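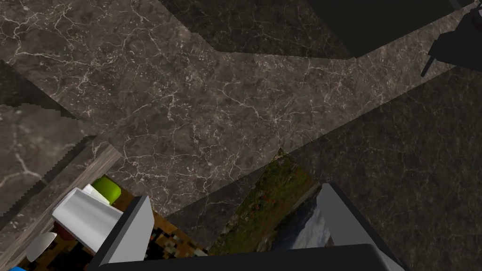 Speaker notes: Heat or cold? Home care for sore muscles and joints
Skonddale Community Hall, evening talk, 7:30 p.m.

Slide 1. Title

Welcome everyone. Say where the restrooms are. Talk runs 40 minutes, then questions. Handouts are on the chairs. If anyone needs to stand up and stretch, go ahead.

I work in the outpatient physical therapy clinic in Mirkley. Most of what I'm covering tonight comes up at first visits, usually after the person has already tried something at home for a few weeks.

Slide 2. What we'll cover

Cold packs: when and how long.
Heat: moist and dry.
Switching between the two.
When to leave both alone and call somebody.

I won't be talking about surgery or prescription drugs. Ask your doctor or pharmacist about those.

Slide 3. What cold does

Cold narrows the blood vessels near the skin and slows the nerve signals in that spot. The area goes numb for a while and hurts less. It is mostly useful in the first couple of days after a sprain, a bump or a pulled muscle.

It doesn't speed up healing on its own. There is some debate now about whether icing a lot slows things down a bit. What I tell patients is to use it for pain, and stop when you don't need it.

Slide 4. How to use a cold pack

Put a thin towel between the pack and your skin. Ten to fifteen minutes, then take it off. Wait at least an hour or two before the next one. Don't fall asleep on it.

A bag of frozen peas works fine. It bends around a knee better than a solid gel block does. Mark the bag so it doesn't end up in dinner.

(Pass the two sample packs around. Start at the left side of the room.)

Slide 5. What heat does

Heat opens up the blood vessels and helps tight muscles let go. Good for a stiff lower back, a sore neck, or hands that are slow to get going in the morning. Most people with osteoarthritis prefer it to cold.

Don't put heat on a new injury that is swollen and already warm to the touch.

Slide 6. Moist or dry

Moist heat is a damp warm towel, a shower, or a steam pack. Dry heat is an electric pad or a rice bag. A lot of people feel that moist heat goes deeper. Use whichever one you will keep up with.

Fifteen to twenty minutes is enough. Lay the pad on top of you. Lying on it traps the heat, and we see burns from that every winter.

Slide 7. Numbers from our clinic

In 2000 the clinic started a simple form where patients write down what they tried at home before coming in. Last year we got 341 forms back. On 70 of them, the person had used heat on a fresh injury within the first day. 8 mentioned a skin burn or blister.

These are our own forms from one clinic. It isn't a study. People forget things and leave boxes blank.

Slide 8. Switching back and forth

Contrast bathing means warm water for three or four minutes, cool water for one, and repeat a few times. Finish on whichever feels better. The evidence is thin. Some patients with sore feet or hands like it, and I don't talk them out of it if their skin is healthy.

Skip it if you have poor circulation.

Slide 9. Be careful if

You have diabetes with numbness in the feet.
You have Raynaud's or another circulation problem.
The skin is broken, or you have a rash there.
You use a pain cream. Wash it off before you put a heating pad on.
You are pregnant. Check with your doctor before using a hot tub.

(Slow down here. The last group wanted this slide again at the end.)

Slide 10. Call somebody

You can't put weight on the leg.
The joint looks out of shape.
One calf is swollen, red and painful.
Back pain with new trouble controlling your bladder or bowels. Go to the emergency room for that one.
Fever along with a hot, swollen joint.

Slide 11. Questions

Leave slide 9 up during questions. Repeat each question into the microphone for the back rows. Collect the sample packs before people go.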